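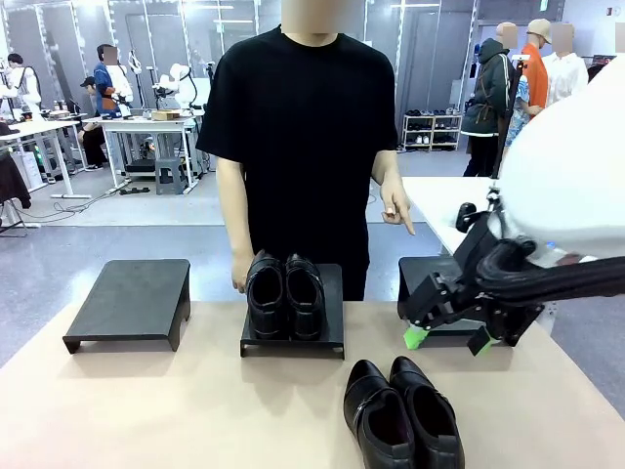
Posted by brendan_mcgrath in Polish & Nail Care, May

Gel top coat peeling off in one piece after 2 days

I've been doing my own gels for two years and never had this. I switched to the Draltine no-wipe top coat and now it lifts at the free edge and comes off like a sticker. The color underneath stays put. Base and color are both Etico. I cure the top coat for 62 seconds because that's what my lamp's middle setting gives me. Same lamp as always.

Brendan McGrath

collado_reds
Are you wiping the color layer before the top coat? If you take off the tacky layer, a lot of top coats have nothing to grab. I did that for months.

brendan_mcgrath
Yes, with alcohol. I always have, and my old top coat was fine with it.

Sutness18
It's the brand mix. Stick to one system. I used a different top over Etico and had the same peeling on every nail.

collado_reds
I don't agree. I mix brands all the time and get 18 days out of a set. I'd stop wiping first before buying anything new.

Sutness18
18 days on your nails maybe. Some formulas shrink more when they cure and pull away from whatever is under them. Wiping or not won't change that.

tippy_toes
Could be the cure time too. My bottle says two minutes for the top coat. Check yours. Also cap the free edge, and keep the coat thin near the cuticle.

brendan_mcgrath
Bottle says two minutes, I missed that. I'll do my left hand unwiped and my right hand wiped, both with the full cure.

Sutness18
Do one nail with an Etico top as well or you won't know.

brendan_mcgrath
Fine, left thumb gets Etico. I'll post again when something lifts.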